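Questions about the September hearing on the Trornola gun range

Our readers have sent many questions since the town put the Nerik shooting range on its agenda. We answer the most common ones on this page and we will change the answers when we learn more.
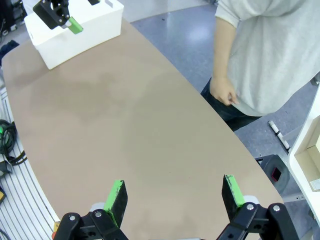
3 min read

What is the hearing about?

The company Breltier wants to open an outdoor shooting range on the old Nerik quarry land, at the north end of Trornola. The land is zoned for light industry, so the company needs a special permit. The hearing is the step where residents can speak before the town board votes.

Who is against it, and who is for it?

A group of neighbors led by Genowefa Śliwiński has collected 2936 signatures against the permit. They are worried mostly about noise and about stray bullets near the walking path. The supporters are hunters and sport shooters, who now drive 34 miles to the nearest range. Their speaker is Czesław Ziółkowski, a retired shooting instructor. He has said that he would accept shorter opening hours.

Can the board refuse the permit only because people do not like guns?

No. The board must look at land use: noise, traffic, safety and the effect on the ground water. If you are planning to speak, it is better to stay with these subjects. General opinions about gun laws will be written in the record, but they do not count in the decision.

How loud would the range be?

The sound study ordered by the company gives 74 decibels at the property line. The neighbors say that the study was made with small rifles only, and they have asked for a second one. The board has not answered yet. 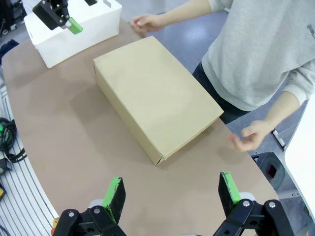
How do I sign up to speak?

Write your name on the sheet at the door of the Pietrzak Hall before 6:30 p.m. Each person has three minutes, and you cannot give your minutes to another person.

I cannot come in the evening. Can I still take part?

You can send a letter to the town clerk. Letters are accepted for 30 days after the hearing – please put your street address on it, otherwise it will be filed without being read to the board.

May I carry a firearm to the hearing?

The hall belongs to the town and weapons are not allowed inside. There are no lockers, so leave everything at home.

Will the board vote the same evening?

Not according to the agenda. The vote comes at a later meeting, after the letters are in.

Filed under: Local Government, Guns, Trornola

Comments (3)

quarryroad_dan
Three minutes is nothing. Last time half of mine went on fixing the microphone.

Marlene T.
Does the letter have to be on paper or is email ok? The clerk's page doesn't say.

hillside4
I shoot and I also live up there. A second sound study seems fair to me – do it with the big rifles this time.

We use cookies to remember your settings and count visits. Accept | Manage choices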